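Ticket: Grasp labels missing on thin film packaging
Project: Worine
Component: Irnholm labeler, contact stage
Reported from: Keneo bench
Status: Closed, fix merged
Priority: Normal

Summary

The contact stage marks a grasp as empty when the object between the tips is plastic film. Rigid objects and cartons are labeled correctly. The affected set is the bag handling part of the February collection, 494 episodes, all recorded with two hand-held grippers and no robot in the loop. The episodes themselves are complete. Only the derived labels are wrong.

Steps to reproduce

Run the labeler with the default config on any episode from the bag set. Open the contact track for either gripper. Compare it with the wrist video for the same side.

Expected: contact goes high when the tips close on the film and stays high until release.
Observed: contact goes high for a short time while the tips are closing, then drops to low and stays low, with the film still between the tips in the video.

The policy data loader drops any segment where both contact tracks are low for the full segment. With the default config this removes most of the two-handed pull segments from training, which is the part of the task we collected the set for.
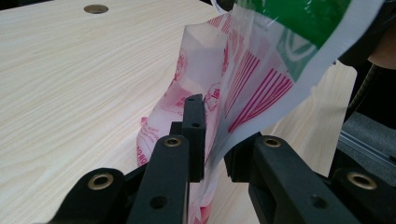
Wrist view, film clamped in the gap between the tip pads.

Background on the method

Contact is not measured. The labeler infers it from jaw width, which is read from the encoder at 100 Hz and smoothed. The rule has two parts:

Rule A: jaw speed has fallen to near zero after a closing motion.
Rule B: jaw width at that point is greater than the closed threshold, default 3 mm.

If A is true and B is false, the labeler decides the jaw closed on nothing. This works for boxes, cups and tools. A fold of film compresses to a width well under the threshold, so B fails every time the operator squeezes firmly. The brief high value at the start comes from the period when the bag is still bunched and the width has not yet settled.

Things checked first

Clock offset between encoder and wrist video. Suspected because the contact track seemed to drop early. Checked with the sync clap at the start of each episode. No offset beyond one video frame on either side. Ruled out.

Encoder zero. Closed each gripper with nothing between the tips and logged the reading. Repeated after power cycle. Readings repeat well on both sides, but the zero is not the same on the left and right units. Not the cause, but see the fix section.

Smoothing window. Turned smoothing off. The track became noisier and the drop moved earlier. Not the cause.

Lower threshold. Set the closed threshold to a tenth of the default. Film grasps were now found, but closures on nothing were also marked as contact on the unit with the higher zero. Reverted. A single global threshold cannot separate the two cases when the offset between units is larger than the film thickness.

Debounce. The labeler needs 3 consecutive samples below threshold before it clears contact. Raised this until the film grasps stayed high. Releases were then late by a visible amount and short regrasps were merged into one long grasp. Reverted.

Video classifier only. Ran the existing object-in-jaw classifier on the wrist stream with no width input. It was trained on opaque objects. On translucent film it flickers when the tabletop shows through the material, and the printed areas score much higher than the clear areas. Not usable alone.

Findings

Width alone carries too little information for film under a firm squeeze. Two other signals were available in the recordings and unused.

The first is the shape of the closing curve. When the tips close on nothing, jaw speed stays nearly constant until the hard stop and then falls in one step. When they close on crumpled film, speed falls gradually over the last part of the travel as the folds compress. The final width can be the same in both cases. The curve is different in almost all of the episodes inspected by hand.

The second is the head camera. In the two-handed segments both jaws are on the same object, and the object is visible between them. If one side has contact and the material spans the gap to the other jaw, the other side very likely has contact too. The labeler treats the two grippers as independent and never uses this.
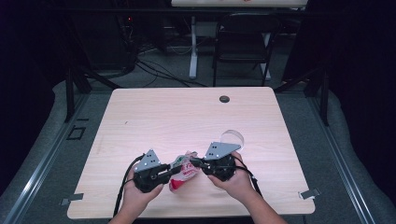
Reply from Henriques: We hit the same thing on mailer bags. Be careful with the coupling between the two sides. We tried it in our labeler and it produced false contact on the second hand during approach, when the jaw is next to the bag but has not closed. Gate it on jaw speed before you trust it. Also check handoffs. If one hand lets go while the other holds, a coupled label keeps the first hand high for too long, and a policy trained on that learns to let go late. We ended up using the coupling only to raise contact and never to hold it.

Agreed, and adopted. The first version of our patch did hold contact through handoffs in the way described. The gate and the raise-only behavior are both in the merged version.

Fix

1. Per-unit zero. Each gripper now has its own closed reading, taken from the empty closure at the start of the session and stored with the session header. Sessions with no empty closure fall back to the lowest width seen in that session and get a warning in the log.

2. Closing curve test. Rule B is replaced for low widths. If the settled width is under the closed threshold, the labeler fits the last part of the closing curve and compares the decay with the hard stop template for that unit. A gradual decay gives contact. A step gives empty.

3. Cross-gripper evidence. In two-handed segments, a low-confidence result on one side can be raised to contact if the other side has contact, the head camera mask spans both jaws, and jaw speed on the low-confidence side is near zero. It cannot delay a release.

4. Config flag film_mode added, default on. Turning it off gives the old behavior for anyone who needs to rebuild an earlier release.

Verification

Labels were rebuilt for the full bag set. A held-out group of episodes was labeled by hand from video, blind to the labeler output. Start and release times from the new labeler match the hand labels within 3 video frames on all segments in that group except those listed under known limits. The carton and cup sets were also rebuilt. Their contact tracks did not change, apart from a few empty closures that moved by one sample.

Retraining is a separate task. No claim is made in this ticket about policy success rate.

Known limits

Very slow closures. If the operator closes slowly on nothing, the speed curve is flat enough to look like compression. The fit reports low confidence and the segment is sent to manual review.

A single layer of film held flat. There is little to compress, so the curve looks close to a hard stop. The cross-gripper step recovers these when the other hand has the bag. One-handed cases remain open and are tracked in the follow-up ticket.

Head camera occlusion. When the back of a hand covers the jaws, the mask is empty and step 3 is skipped.

Notes for operators

Do one empty closure per gripper at the start of every session, at normal speed, after the sync clap. Do not hold the bag while doing it. Repeat if a gripper is swapped or a tip pad is replaced.

Log

09:40 Rebuild of bag set started on Keneo with film_mode on.
11:15 Rebuild finished. Warnings present for sessions with no empty closure, fallback zero used.
13:05 Spot check of fallback sessions done. Two sent to manual review for slow closures.
14:30 Old label files moved to archive. Loader now points to the new ones.
14:50 Follow-up ticket opened for one-handed flat film. Closing this one.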